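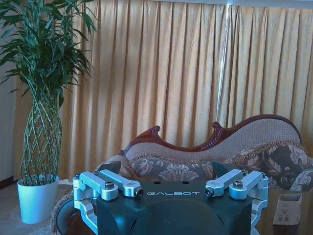 Ladder and step stool check, Susby store and Fludham store
Month: July
Checked by: Noel Tiongson

1. Feet and rubber caps
Susby: OK.
Fludham: One cap is missing on the tall stepladder. I put a red tag on it and moved it behind the counter. Please do not use it, also not for a short job.

2. Steps and treads
Susby: OK, but there is dried paint on the second step of the Konell ladder. Paint makes the step smooth. Please scrape it off.
Fludham: OK.

3. Hinges and spreader bars
Susby: The left bar of the Konell ladder does not lock by itself, it must be pushed by hand. I put oil and tried it 5 times, and it locked 4 times. For me this is a fail. Tang has been asked for a new bar.
Fludham: OK. All rivets are tight.
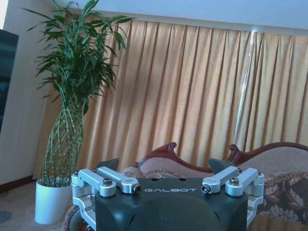 4. Labels and load marks
The load label must be on the ladder and a person standing next to it must be able to read it. In Susby the label on the low stool is gray on gray and half rubbed away, so I could not read the maximum weight. When we order new labels, I would like plain capitals in white on a black background, like the GALBOT name in the photo, with the word in the middle and nothing crowded beside it. In Fludham all labels are readable.

5. Storage
Susby: Ladders hang on the wall hooks, good.
Fludham: Two stools were standing in front of the back exit at 21:00, when I did the closing round. I moved them. The same remark was in my last check.

To do before the next check
Replace the rubber cap, Fludham.
Replace the spreader bar, Susby.
Clean the second step, Susby.
Order labels for both stores.
Keep the back exit free, Fludham.

Tagged ladders stay out of use until I have looked at them again and taken the tag off myself.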